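Flustard sim kit, reviewed after a month
28 November 2024

The claim that sold us Flustard was a simple one: train a grasping policy on rendered kitchens and bathrooms with the lighting and surfaces shuffled every run, and it will cope with a real room it has never met. Irnell's write-up reports good transfer from 1,383 rendered rooms. I had my doubts in September and still have most of them.

Installing it took an afternoon, and the room generator is quick. Materials are varied, if rather clean. Stone never has a chip in it and grout is always perfect. Shadows go to flat black, harsher than any room I've worked in, and the policy gets very little to go on when the gripper points into one.

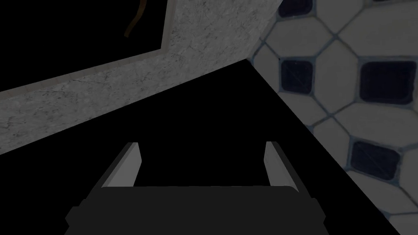
Does shuffling the surfaces help on a real arm?

A little, on our bench. Over 62 real attempts, the shuffled policy managed 32 grasps and the plain one 17. Neither figure would persuade me to leave it running over lunch.

The write-up also compares itself only with Agbayani, an old baseline with no depth input. I'd want to see it against Irnik before calling this a result. Documentation is thin, and the random seeds aren't saved by default, so remember to switch that on.

Worth a look if you already have an arm to test on. I wouldn't pay for the full licence yet.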